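September
Bindery notebook, entry by the repair bench

Samik ledger, continued. Text block is out of the old case and the spine is bare except for two stubborn patches of animal glue near the tail. Last entry stopped at the point where I had put a poultice on the spine and gone home. It was on too long. The glue came up easily but the outer folds of the first section took in more water than I wanted, and there is a faint tide line along the inner margin of the title leaf. It stops short of the writing. I have left it alone for now and will look at it again when the block has been under weight for a week.

For anyone picking this job up: the ledger has 237 leaves, foliated in pencil by whoever had it before us, and the foliation skips. Don't trust it when collating. Go by the signature marks at the foot of each section. I used the pencil numbers on the first pass and had a leaf down as missing that was there all along.

The paper is a good rag stock, gelatin sized, and it still has some snap in the middle of the block. The first and last sections are soft and dirty and have lost most of their size. Most of the fold damage is there too. The previous repair was done with a gummed linen tape, which has pulled the fold open on both sides. I took off what came away with a damp swab and a spatula and left the rest until I know how the ink behaves near it.

Ink test: iron gall throughout, brown going to black, with some red ruling. I tested the brown with a small drop of deionized water and blotter under finger pressure, on three leaves. No transfer. The red moved straight away on every leaf I tried, so no wet work anywhere near the ruled columns. That means the fold repairs have to be done with as little moisture as I can manage, and I changed the plan for the tissue as a result.
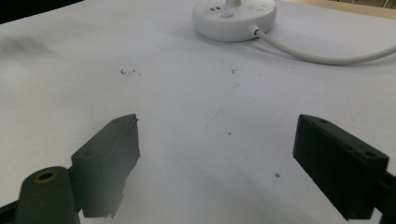

The paste. I had been going to use the wheat starch we always make up, one part starch to 6 of water, cooked and sieved. It is a strong paste and I like it for spines, but even brushed out thin it carries a lot of water into a soft fold. I made a set of trial repairs on scrap leaves from the waste drawer, choosing ones as near to the ledger paper as I could find.

Trial A was the usual paste, sieved twice and let down to the thickness of cream, on the middle weight Jiston tissue. Strong. Cockled slightly at the edge and stayed cockled after pressing. The fold opened well.

Trial B was the same paste let down further, same tissue. Less cockling, but the tissue lifted at one end when I flexed the fold. I may have brushed it out unevenly. Not a fair trial and I should repeat it.

Trial C was methyl cellulose, fairly thick, same tissue. Almost no distortion. Weak, though. I could peel it with a fingernail after it had been under weight overnight. Fine for a tear in the middle of a leaf, no use for a fold that will be sewn through.

Trial D was a mix of the two, half and half by eye. This was the best of the lot. It held when flexed, lay flat, and went on slowly enough that I could place the tissue without hurrying. It dries a little shiny if any gets past the edge of the tissue, so wipe it.

Trial E was precoated tissue, reactivated on a damp pad and laid down with a bone folder through silicone release paper. Least water by a long way. It held better than I expected on the scrap with some size left in it and poorly on the soft scrap. I think the soft paper is drinking what little moisture there is before the adhesive has a chance to grab.

Plan from this: precoated tissue for the ruled leaves, where the red is, and the half and half mix for folds in the first and last sections well away from any ruling. Where a fold is both soft and ruled I am going to use the precoated tissue on the inside only and see how it takes the sewing.

Tissue notes. The Jiston order came in and the middle weight is a shade warmer than the last batch. It matches the ledger better, so no complaint, but don't mix the two on one volume. I have put the old batch in the lower drawer with a pencil slip in it. The lightweight is the same as before. Grain direction isn't marked on either packet. I found it by tearing a corner both ways and marked it with an arrow on the top sheet. Please keep the top sheet on top.

Pressing. I used the Droma for the trials and the platen is still coming down out of true at the front left. It makes no difference to a single folded sheet, but I would not put the ledger in it. The packing piece we were using has been compressed for so long that it is thinner on that side, which hides the fault if you turn it one way and doubles it if you turn it the other. I have thrown it out. Someone needs to cut a new one from something harder. Until then use boards and weights for anything thicker than a pamphlet.

Change blotters after the first ten minutes, then again after an hour, then leave it. I skipped the second change on Trial B, which might be the other reason it lifted.

Boards for the new case. The old ones are pasteboard and have gone to layers at the corners, past the point where I would reuse them. They are going in the folder with the old spine leather and the tape fragments, all labeled. For the new boards I was going to use the Dimitrov gray in the heavier thickness, laminated, with the grain running head to tail in both layers. I cut a test pair and pasted them up yesterday and this morning they had a slight outward warp. It might pull back once the inside is lined. I would like to see it do that before I commit to leather on the outside.

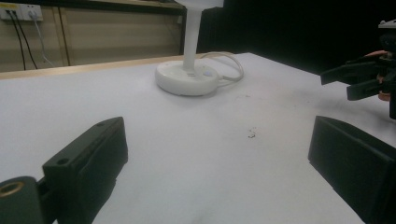
A remark added under the board notes at lunchtime said that the warp was the adhesive and the boards were fine, that laminating with straight paste always does this with that stock, and that a mix with more PVA in it, pressed hard and left for two days, would come out flat. It also said to line both faces of the laminated board before covering so that the pull is equal, and to stop worrying about it.

Fair enough. I have pasted up a second test pair that way and put them under the heavy weights with waste sheets between. My only reservation is reversibility, and inside the thickness of a board I don't mind much. No PVA on the text block itself, and none on the spine.

Sewing. The old sewing was on 7 supports, raised, with a herringbone pattern that I have drawn on the back page of this book. The thread is gone in most places but the holes are clean and I want to use them again. A few have torn through to the edge of the fold and will need filling with tissue before they will carry thread. Linen thread, the thinner of the ones we have. The swell will be more than it was because of the repairs, so I don't want to add to it with a thick thread. I will sew up a dummy of a few sections first and measure the swell against the width of the shelf box, which is already made and can't be made any wider.

Sections not to guard all the way along: the middle ones are sound. Repair the holes and leave the rest. I am tempted to guard everything for the sake of an even spine, but that would put a lot of extra thickness at the fold for no gain.

Still to do:

Repeat Trial B with an even coat and both blotter changes.
Check the second pair of boards and write down which way they go, if they go.
Surface clean the last section, smoke sponge only, staying off the red.
Cut guards from the new Jiston batch, long grain.
Look at the tide line on the title leaf again, dry, in raking light.
Order more silicone release paper. The roll has enough on it for the ruled leaves and then it's finished.

Left the text block between boards at the far end under a light weight, wrapped. Please don't move it — the first section is only resting in place and it will slide.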